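Clearing the counter – my notes for the Dernuvville evening

Slide 1. Hello and who I am
Say hi, thank Ornella Villa for the room, ask who had to move something to make breakfast this morning. (Hands up. Mine goes up first!)

Slide 2. What a counter really looks like
I love this one because it's so normal. You've got your toaster oven, your two-slot toaster, a big cutting board in the middle, and then everything else gets lined up at the back and stays there for 100 years. 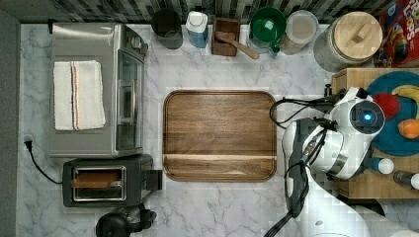
Toast in the toaster, towel folded on the toaster oven.

Talk about the towel. I do the same thing at home and I want to be firm – cloth does not live on top of anything that heats up. Give it a hook.

Then the back row. Jars and canisters are great against the backsplash if you use them every day. Marisa Sala taught me her 12-day rule: if you haven't opened it in 12 days, it goes in a cupboard. Cereal too, and yes, that includes the bright red box the kids want out.

Slide 3. Boxes with lids
My favorite part, so don't rush! A bamboo box swallows all the little stuff, like a bag of chips or that small white thing you keep meaning to put away. The catch is that you need somewhere to set the lid down. Ask Zsolt to pass the sample box along the rows.
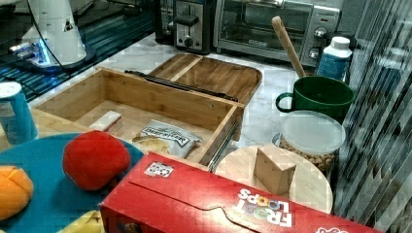

Slide 4. Your turn
Pairs, 3 minutes. Draw your own counter from memory and cross off 2 things you could move tonight. Pencils are in the Keogh bag by the door. Questions after, then coffee.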